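Ticket 323: dripping and then no water at all, Grivodik drinks fountain, Jatville hall foyer
Status: waiting on customer
Product: Grivodik foyer fountain, sensor type

Hello again, and thank you so much for being patient with us over the long weekend. I've read back through all your messages and I think we're getting close! 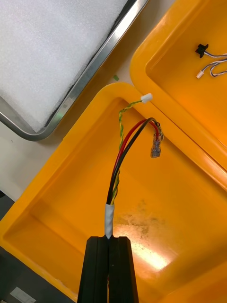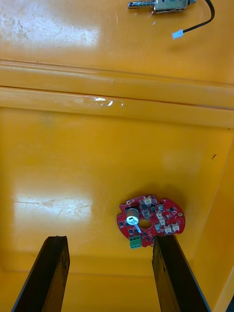 The wire bundle with the white tape and clear connector is in the first photo, the small push-pull solenoid in the second.

What we've tried so far

1. Power off at the wall for 40 seconds, then back on. It ran nicely until Monday and then went back to dripping.
2. Cleaned the sensor window with a soft cloth (no sprays, please, they leave a film). No change.
3. Swapped the filter for the Kwok one you had in the cupboard. Better flavour, you said, but the same drip.
4. Display showed code 708, which on this model means the valve didn't close in time.

What I'd like you to try next

Turn the water off at the isolating tap and undo the inlet hose, keeping an old towel handy. There's a little mesh strainer inside. If your street had the mains work you mentioned, I'd bet it's full of grit. Rinse it, pop it back and let me know how the fountain behaves over a full day.

If it still drips, I'll ask our Skekgate depot to send a valve kit, no charge.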